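4. How the bench was laid out, and what we learned from it

Last updated: August

I should say up front that I didn't plan to write a whole section on tabletops. The study was meant to be about push-button switches, the small green kind you find on the front of a control cabinet, and how people sort and set them out before assembly. But once I started going through my notes from the Rosalton workshop, nearly every interesting remark had to do with where things sat on the table. So I've given the layout its own section, and the timing results have moved to Section 5.

A quick word on the parts. A switch of this type comes as a few pieces that go together: the colored actuator you press, the body behind it, and the contact block at the back that does the electrical work. Put together they're about the length of a finger. Taken apart they are a pain to keep track of, mostly the loose actuators, which are round and like to roll if you lay them on their side. We worked with 168 switches over the whole study, all from one batch, and I handled every one of them at least twice (my thumbs remember).

The layout we settled on has three places for things to be. There's the open mat, where a single part waits by itself. There's a shallow metal tray with raised ridges across the floor, for assemblies that need to stay in order. And there's a plastic bin for parts where order doesn't matter. We called this the Dalgleish layout in our notes, after the room we first tried it in, and the name stuck. Figure 3 has all three on the mat together.
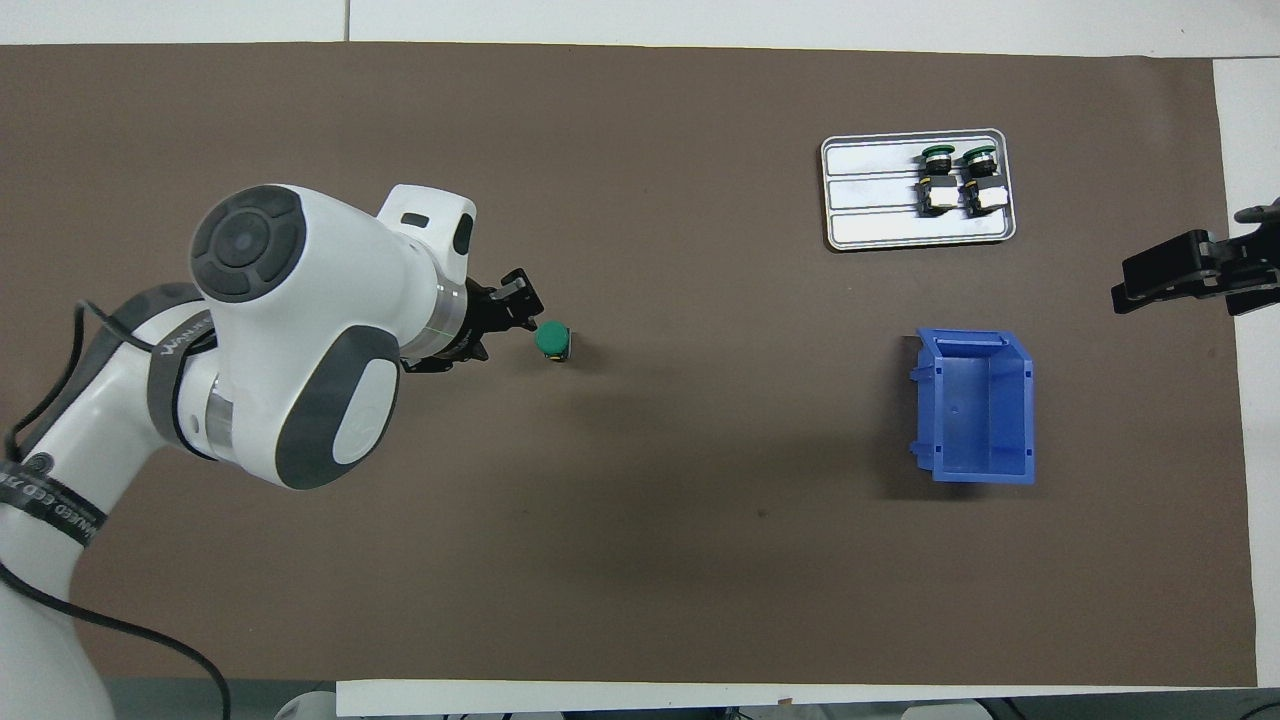
Figure 3. Dalgleish layout: green push-button component on the mat, two switch assemblies in the ridged tray, blue bin below the tray.

The mat matters more than I expected! Our first tabletop was bare white, and small pale parts more or less vanished on it, especially the contact blocks. With the dark brown mat everything stands out, green and silver and white alike. It also takes the slide out of things. I can set an actuator down on its base and trust it to be there when I come back, which I couldn't say for the bare top. We did try a patterned mat for a while - I'd rather not talk about it.

The tray took longer to get right. We started with flat trays and found that assemblies leaned into each other and ended up in a heap at one corner. The ridges fix most of that. Each slot gives an assembly something to rest against, and if you keep the heads all pointing the same way you can check a row at a glance. I ask people to fill from one end and leave the gap at the other, so the next free spot is easy to find without thinking. It sounds fussy, and a couple of our participants told me so, but after a morning of it they were doing it on their own trays too.

The bin is the plainest piece of the lot and gave us the least trouble. We bought ours through Ivitz along with the trays. The one thing I'd pass on is to keep it close to the tray. In an early version it stood at the far corner of the table, and people stretched for it, and sleeves caught on the tray on the way back. Moving it in next to the tray put an end to that.

For the main comparison, 21 participants each set out switches for 10 minutes in this layout and for the same time in a layout of their own choosing. I won't get ahead of Section 5, but I was surprised how many of the home-made layouts drifted toward ours: something flat for the part in hand, something with dividers, something deep. Across both conditions we logged nearly 400 placements, and the ones people grumbled about were mostly in trays without dividers.

There are limits to all this. We used one kind of switch and one size of tray, and I can't tell you how the layout would do with bigger parts or with trailing wires attached. The group at Ulell has been trying it with terminal blocks, which are narrower and tip over more easily, and they've asked for closer ridges. I've got a tray on order with the slots set tighter, and we'll run the same task on it before the next round.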